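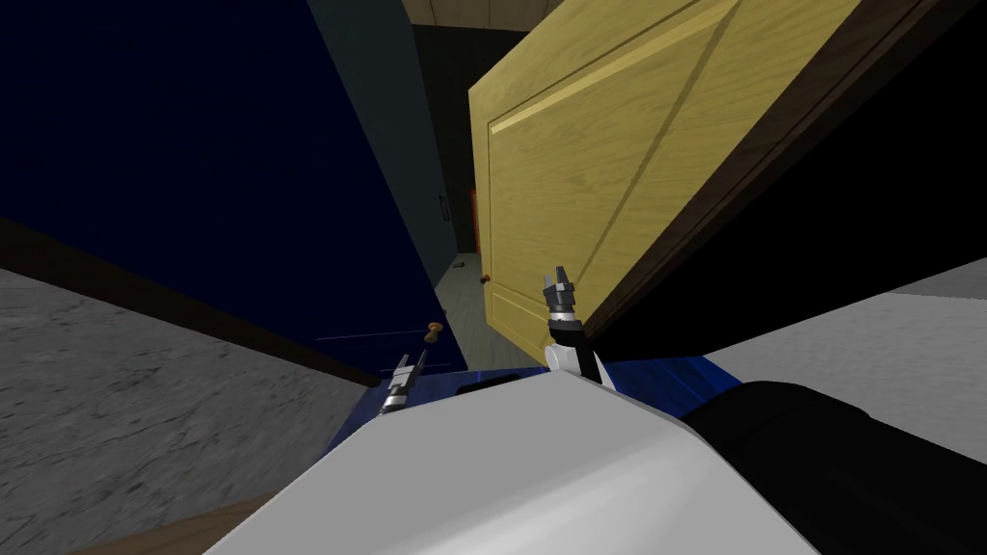 Home About Services Sites Careers Contact

About Kerkden

Kerkden plans and commissions mobile robots for buildings that were laid out for people: records stores, clinics, older office blocks. Most of the work concerns doors, drawers and cabinets. A two-armed machine that can carry a box is of little use if it stops at the first closed door.

Every job is built in simulation before any equipment reaches the customer's site. The model covers door swing, knob height, floor finish and the clearance the base needs to turn. Each opening task is run 700 times with small changes in approach angle and finger position. 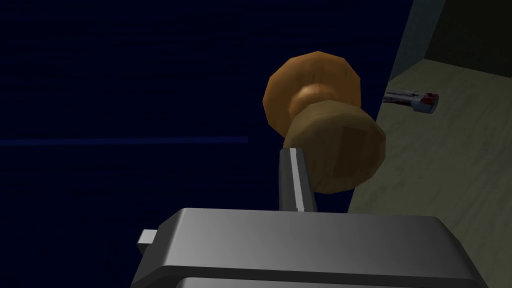 Round knobs take longer to set up than levers. The fingers have to close on a curved face, and a few millimeters of error at the wrist will push the knob aside. Where a customer is willing to change hardware, we say so in the first report – it is often the cheapest fix.

Our longest-running contract is the Eskildsen records store, where 65 people work across two shifts. Before the change, clerks walked every file request by hand. The robots now make the night rounds, and 123 doors and drawers are on their route list. Clerks spend more of the shift on indexing and on requests that need judgment. Two night posts became day posts, at the same pay grade. Staff can pause a machine from any desk, and each pause is logged and reviewed in the weekly meeting.

Route planning is done in Pleder, our own scheduling software. Training for site staff takes three days and covers safe distances, restarts and manual release.

Page updated 2022-02-07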